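The Long Way Around a Load of Laundry

A shared workshop spent a winter teaching two arms to do a chore. Our writer went to see whether it was worth the electricity.

By Margit Szűcs

I should say up front that I don't believe in the laundry robot. I have been hearing about it for most of my working life, usually from someone standing next to a slide, and in all that time I have gone on doing my own washing. So when Rui Bragança wrote to ask if I wanted to visit the Gouveia workshop and see the machine he and two friends had been building, I said yes in the spirit of a person who agrees to look at a used car.

Gouveia is a shared workshop on the ground floor of a former print shop. Members pay by the month, bring their own drill bits and argue over the bandsaw. Most of what gets made there is furniture, with a few bicycles and one canoe that has been under construction so long it now has shelves on it. The robot lives at the back, near the sink, next to a front-loading washer.

The project is called Cuketti. Bragança picked the name and won't explain it. He used to repair elevators. Mafalda Morais writes the software in the evenings, after a day job at a company that makes parking meters. Olanrewaju Okafor does the wiring and the brackets and is the only one of the three who will tell you without being asked what doesn't work. I spent most of my visit standing near him.

The goal is easy to state. Clothes sit in a basket on the floor in front of the washer. The robot opens the door, lifts the clothes out of the basket, puts them in the drum and closes the door. Everything past that point (the soap, the dial, the drying, the folding, the odd sock) has been put off. "Version two," Morais said. Okafor looked at the ceiling.

They started last November with one arm. It could pull the door open and it could pick up a towel, but it had trouble doing much with the towel afterward, and the basket kept sliding away across the floor. So they went to two arms, one for each side, with a two-fingered gripper on the end of each. That doubled the cost and, by Okafor's reckoning, more than doubled the number of places a cable could snag. 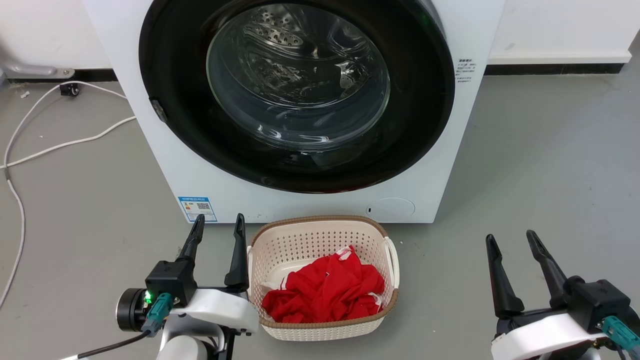 The trouble is cloth. A robot in a factory picks up a part that has the same shape every time, and somebody has paid a great deal of money to make sure it arrives in the same spot. A shirt dropped in a basket has no shape worth the name. Pull on what you take to be the top and you may get a sleeve, or the whole pile, or another garment that was tangled up in the first. People sort this out by feel and don't notice they are doing it. Two hard fingers don't feel much of anything.

The team's answer is practice. Morais steers the arms by hand through the whole job, over and over, while the computer records what the cameras saw and how the joints moved. Then a program tries to copy her. They had recorded 300 runs when I visited, and she could tell me which ones she had done with a cold.

I asked how well it copies. She said it depended on what I meant by well, and I wrote that down, as I have been told it before by people with much larger budgets.

What I saw was this. In the time I was there the robot made 12 tries on its own. On eight of them it got the door open and something into the drum. On the rest it pinched air, or let go too soon and laid the cloth on the floor with what I have to admit was real delicacy. The quickest good run took longer than I needed to drink a coffee. I then loaded the same clothes myself, with one hand, holding the cup in the other. Morais was polite about it.

"You're comparing it with a person," she said. "Compare it with where we were in the spring."

That's a fair point, and also the one these projects always make. Progress measured against last spring can go on for decades. The washer itself took away nearly all of the labor in laundry a long time ago, and it did so by being a tub with a motor. What's left is the fiddly part at either end, and I'm not sure that two arms, a rack of electronics and a winter of evenings are the right size of tool for it.

Leonardo Testa thinks they are exactly the right size. Testa runs Castent, a small firm that sells cut metal and machined parts to hobby builders, and he gave the Cuketti team a discount on their mounting plates. He drove over while I was there. In his view home builders will get to the chore robot before the big companies do, on the grounds that they have to live with the thing. He also sells mounting plates. He laughed when I brought this up, and said he'd be selling them either way.

I asked him who would buy one. He talked about older people, people with bad backs, people who can't bend to the floor. It's the strongest argument there is and I take it seriously; my mother could not load her own washer for the last years she lived alone. But what she used in the end was a machine raised on a wooden stand, built by a neighbor in an afternoon. I told Testa so. He said a stand wouldn't pick up the basket. Neither does Cuketti, at present.

Okafor was more use on this. He doesn't expect the robot ever to go into anybody's home, his own included. He likes the problem. He showed me a notebook with 23 numbered faults in it, most of them crossed out, each with a short note on the fix. A good many had to do with cables. One said only "door bounces," and he spent a happy while on the subject of door bounce: push the door shut too gently and the latch doesn't catch, push too hard and it comes back open before the arm can do anything about it. A person leans on it with a hip. The robot has no hip, and he had looked into giving it one.

"If somebody had handed me a finished one, I'd have put it in the closet," he said.

There has been some interest from outside. A company called Filtura, which services coin laundries, asked for a video and then for a price. Bragança sent the video. He hasn't sent a price, partly as there isn't one and partly, I suspect, from an elevator man's sense of what happens when a thing goes into daily use by the public. He told me he would want to see it run for a year before he let a stranger stand next to it. I have met founders who wouldn't wait a weekend.

I left less scornful than I came, and no more convinced. The three of them know more about the inside of a laundry basket than anyone I've met, and they can say plainly what their machine can't do -- a rarer thing in this line than a working gripper. I still wouldn't give it my sweaters.

Before I went, Morais asked if I wanted to try steering. I took the controls, brought the left arm down, closed the fingers on what I was sure was a sleeve, and lifted the entire pile. She saved the run anyway. It's number 301, and she has marked it as a bad example.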